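Setting the jaw opening on a hand-held gripper for tube work

Part 3 of the Plirkholm gripper notes. Updated August 27, 2020.

By this stage the Plirkholm should be assembled, with both jaws moving freely and the encoder wired to the controller board. What remains is to match jaw travel to the things it will pick up, in our case capped tubes moved between two racks on the bench at the Erwood workshop.

Before you start

Cover the bench with a plain sheet and pull it reasonably flat. Small creases do no harm, but a fold under a rack will tilt it. Leave a clear space between the racks wide enough for both jaws at full opening. Load the source rack only and leave the other one empty until the jaws have been zeroed.

Setting the travel

Close the jaws by hand until the tips meet. Hold the zero button for 2 seconds and release. Open the jaws to the stop and read the encoder value. On our build it should be no lower than 500 counts. If it is lower, slacken the stop screw by half a turn and read again. Repeat the zero each time the screw is moved.

With the jaws fully open, bring the tool down over the gap between the racks and check that each tip can be placed without touching a standing tube.

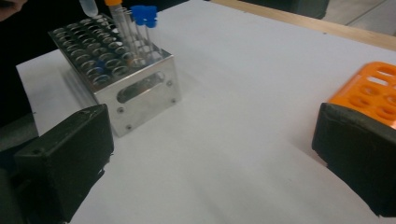 Jin wrote in after trying these settings: the 500 count limit was fine for single tubes, but with neighbours in the next holes the outer faces of the jaws knocked the caps before the tips were anywhere near closing. Limiting the opening to 128 counts on the approach cured it.

We have since added this as a separate approach value in the Bendden firmware. Set APPROACH_MAX to 128 and leave OPEN_MAX at 500. The wide setting is then used only for travel and for zeroing.

Checking the grip

Close on the body of a tube, below the cap, and lift straight up. Do this with 7 tubes before loading the second rack. If a tube turns in the jaws, raise the closing force one step — no more than that with glass.

Worn jaw tips shift the zero. Ours were printed in January and need zeroing at every session.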